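Party table snacks: cake in a basket, yes or no?
Food and Entertaining board, page 1 of 1

brastunano_baker
Posts: 308
Doing the drinks and sweets table for my aunt's do on Sunday and I'm having the best time with it! I've gone mad for clear acrylic. A stepped bottle rack goes at the back, a slanted shelf for the choccy bars and bikkies out to one side, and cake slices in a round wicker basket on the other. Cream tray in front of the drinks. Any tips before I commit?

Selvanayagam
Posts: 4000
Love the two-tier rack, you can grab from the back row without knocking the front. I'd never put cake in bare wicker though. Cream gets in the weave and you'll be at it with a toothbrush till Tuesday.

brastunano_baker
Mine's going in with a liner, promise! And wedges look gorgeous in a basket — much more inviting than on a plate. Red aluminium Coke bottles, six of them in two rows, and a Snickers on the shelf for my uncle:
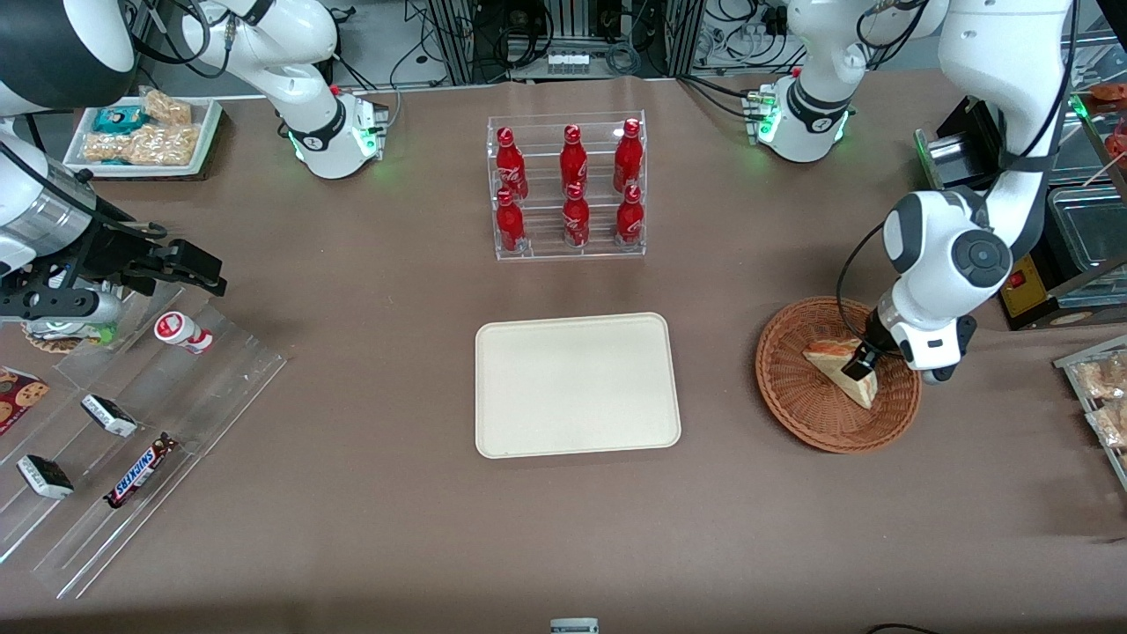
Reply #4
Selvanayagam
Okay, the red against that brown table is a ripper. Still voting no on the cake. Put the slices on the cream tray and bread rolls in the basket.

Reply #5
In-ho Ki
Disagree with Selvanayagam, sorry. I did 26 slices of layer sponge in a basket at the Prusovero hall in September with baking paper underneath and it came up clean. Keep them to one layer, points to the middle. I'd stand the little drink bottle up, mind you.

Reply #6
derkach_st
Lying down is fine on a slanted shelf if the lid's tight. What are you doing for serviettes?

Reply #7
brastunano_baker
Serviettes! Knew I'd forgotten something. Off to the shops, back tonight with colours for you all to argue over.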